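Quick one tonight, dinner's in the oven and I've got maybe half an hour before someone wants something.

So. The sourdough is dead. Again. Left it on top of the fridge through that warm spell in September and when I finally lifted the lid it had gone pink along one side, and pink means bin, no arguing with pink. Six years I had that starter. Came from Marietjie Mkhize back when we both lived up at Ridgeway and shared a fence and a lemon tree, and I've carried it through two house moves in an old jam jar with a tea towel round it like a baby.

I rang her to confess. She laughed for a good minute and then told me hers died ages ago and she'd been meaning to ask me for some back. So that's that line finished.

Anyway what I wanted to write about is starting again, because a few of you asked after the last post and I kept saying I'd get to it.

I'm not buying one. Leilani Haddad at work swears by the dried stuff in a packet, comes from a mill somewhere out past Dikden, and she's offered me half of hers, which is kind. But I made the first one I ever had from scratch, just flour and water on a windowsill in a share house with terrible windows, and it worked then. So flour and water it is.

Day one. Wholemeal rye, tap water, big clean jar. Stirred it with the handle of a wooden spoon. Looked like wet cement.

Day two. Nothing. Stirred again.

Day three, went mad. Doubled overnight, smelt like a gym bag. I got all excited and told everybody at breakfast. I should've known better, I've read enough about it, that first big puff is the wrong bugs having a party and then they all cark it. Which they did.

Day four to day six, absolutely nothing. Flat grey sludge with a bit of brown water on top. This is where most people chuck it and I nearly did, I had the bin open. Kept feeding it out of stubborness more than anything. Bit less water, so it was more of a paste. Moved it off the bench and onto the shelf over the hot water system.

Then bubbles! Tiny ones, up the side of the jar. Smelt of apples instead of socks. I may have done a little dance.
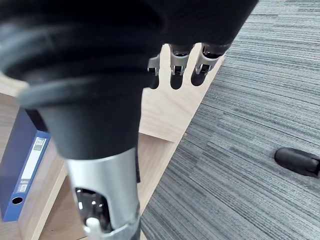

The other thing is flour. I've been using whatever's cheapest and I think I've been kidding myself. Kenji Ruiz-Ortega, who I used to do the Saturday-type markets with before my back went, dropped over a bag of stoneground from the new place in Brorkidham and the difference was silly. Drinks up water like you wouldn't believe. My usual dough with his flour came out like putty and I had to keep wetting my hands and working more in. Still, the taste. Nutty, a bit sweet. Ate half the loaf standing up at the sink with butter and salt.

It's dear though. I can't be doing that every week, not with three loaves going out the door. So I'm mixing it, a scoop of the good stuff to a couple of scoops of the ordinary, and saving the full strength for when people come over.

What else. Oh, the oven.

The oven runs hot at the back left and it always has. I used to turn the pot halfway and now I just forget and everyone gets a loaf with one dark cheek. Dirk Peeters came to look at the door seal, which has gone hard as a stick, and he reckons a new seal would fix half of it. Part has to be ordered in. He wrote the number on the back of my gas bill, 3257 something something, and I've since paid the gas bill and filed it God knows where. So if you're reading Dirk, sorry, could you text it to me.

In the meantime I've gone back to the heavy pot with the lid on. Twenty-five minutes covered, then lid off until it's the colour you like. I go darker than most. My mother called it burnt and ate it anyway, every time, with marmalade.

A couple of people wrote in about my timings and said they never work for them. They're probably right. I don't really go by the clock, I mix after tea, fold it when I walk past, and shape it before bed. If the kitchen's cold it sits out all night. If it's warm it goes in the fridge. Birdie Rosenthal emailed to say she'd followed the recipe to the letter and got a brick, and when we went back and forth over it we worked out her fridge is cold enough to freeze lettuce. So she turned hers up a notch and got a decent rise the next go. Sent me a photo and all, it had a lovely ear on it, better than mine.

Brick loaves are not wasted by the way. Slice them thin as you can, oil, salt, slow oven till they snap. We've eaten bricks with cheese for most of a winter before now. Or blitz them for crumbs and freeze the crumbs. I've got bags and bags of the stuff in there behind the peas.

First real bake with the new starter was the night before last. Bit tight in the crumb, bit pale in flavour. Young. It'll come good, they always taste of not much for the first few weeks and then one morning there's that tang. Gave one to next door and kept one.

It needs a name too. The old one was called Vustska, after a cafe we used to go to that did pickles with everything, and it feels rude to hand that down so soon. Kids have suggested Gary. I'm holding out for something better but I can feel Gary winning.

Next post will be the fruit loaf, I promise, I know I've said that before. I need to work out the soaking first, becuase last time all the sultanas on the outside turned to charcoal and I was picking them off with a knife.

Right, timer's going. If anyone near Ridgeway wants some starter, give me two more weeks of feeding and then bring a jar with a lid that fits.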